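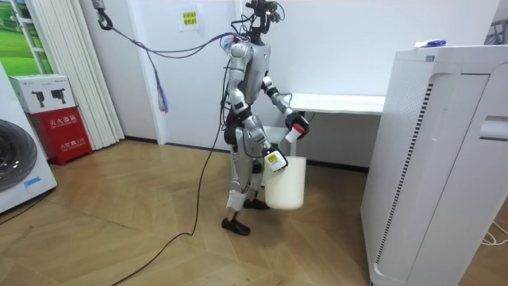

By Godfrey Shirima, with corrections from Detlef Steinbach. Last revised in March.

Nernetska is a full-size humanoid robot put together by hobbyists at the Iltanau shared workshop. It is meant for ordinary household tidying: lifting small things, carrying them, and putting them somewhere sensible. The name covers both the machine and the notes its builders publish, which now run to 832 entries and make wonderful reading for anyone who has ever stripped a tiny screw at midnight.

Construction

The body has silver and white shells over black joints. There is no head in the usual sense. A black sensor mount with small cameras sits on top, its wiring left exposed so that a connector can be reached with two fingers. Cables lead from the top of the robot to a black metal hook, with enough slack for short walks across the room.

Both hands are black and have several fingers. They are easily the best-loved part of the build. A hand can close on a bottle while a bucket hangs from it by the handle, and the sight of a walking machine with its shopping in both hands still delights the people who wired it.

Training room

Early trials took place on a bench at Famville, where the robot could move its arms but had nowhere to walk. The present room is furnished like a small home, with a washing machine, a desk, an air purifier and a curtain. The wood-look floor is glossy and throws back the ceiling lights, a nuisance for camera work and a very fair test, as plenty of real floors do the same.

Handling soft objects

Bottles keep their shape. Plastic wrappers do not, and they have become a favorite subject in the notes. A crumpled wrapper folds differently at every grasp, hides its own edges and can trail a loose end below the fingers. Steinbach's method, known in the workshop as the Dreßler pinch, brings the fingertips in low and closes them slowly. The standard drill is 3 grasps from one side, then 3 from the other, with the wrapper dropped afresh each time. Logs from the drill passed 3000 grasps last winter, and the failed ones are kept too. They are great fun to go through!
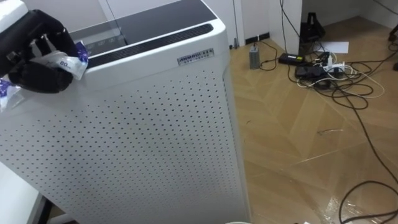

Can a humanoid like this be built at home, without a shared workshop?
A spare room is enough for arm and hand work, but walking trials call for clear floor, a strong overhead support and a second person beside the power switch. Most home builders start with one arm bolted to a table.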